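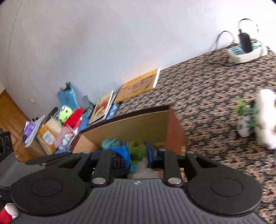 The Weight of a Carton

Corrugated board is sold by the square foot, but it fails by the hour. A box that holds 91 pounds on the day it is made may hold much less after a month in a damp warehouse, and the gap has become a costly problem for small shippers.

Barbara Pietrzak runs the test room at Bradine, a packaging supplier that makes short runs for food and hardware firms. Her main instrument is a compression press. Each sample is taped, conditioned overnight and crushed between two flat plates until the side walls buckle. In October the room tested 2,310 cartons, most of them single-wall.

Moisture accounts for the largest losses. Paper fibers take up water from the air and the bonds between them loosen. Stacking pattern comes next. Cartons placed corner over corner carry load through their strongest points, while an overhang of one inch leaves part of the wall unsupported.

Domański, a tile importer, changed its pallet layout last year and kept the same board grade. Breakage fell by roughly 21 percent. Fanen took the other route and moved to double-wall, which added four cents per box.

Pietrzak prefers to start with the pallet. New board specifications are reviewed on Friday, after the week's crush data is in.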